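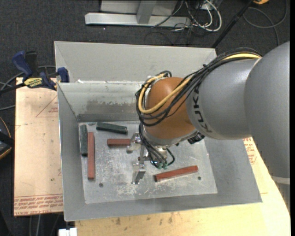 机器能替我们干杂活了吗？从箱子里拿东西说起

从一箱散放的零件里挑出一件来，车间里的老师傅闭着眼都能做，对机器来说却一直是块硬骨头。上个月我去Sutel的开放日转了一圈，回来以后兴奋了好几天！

他们现在练的就是这门功课：箱里散着红的、绿的长条块，机械臂要自己判断先抓哪一块、从哪个角度下手。贴着箱壁的最难办，夹爪得有地方伸进去才行；两块挨得近的也麻烦，夹一块往往会带歪另一块。金属箱底还会反光，视觉系统看花眼是常有的事。工程师说，今年2月以来他们一共试了2000次，成功1416次。七成出头，放到产线上当然不够用，可我记得前年看同类演示，多半时间都在等它重新对准，这个进步真叫人高兴。

那家里的活呢？叠衣服、收碗筷、捡孩子满地的积木，说到底也是“从一堆里拿一个”，只不过东西更软、更滑、更没规矩。Enache的团队正在拿40种日用品做同样的练习，袜子目前排在最后一名（我家也是）。

想亲眼看看的读者，8月28日（星期日）Clorivari展厅有一场公开演示，下午2点开始，可以自带小物件让机器试抓，别带玻璃的就行。Okix的几位开发者也会到场，聊聊夹爪的选型。我会坐第一排，看到了记得打个招呼！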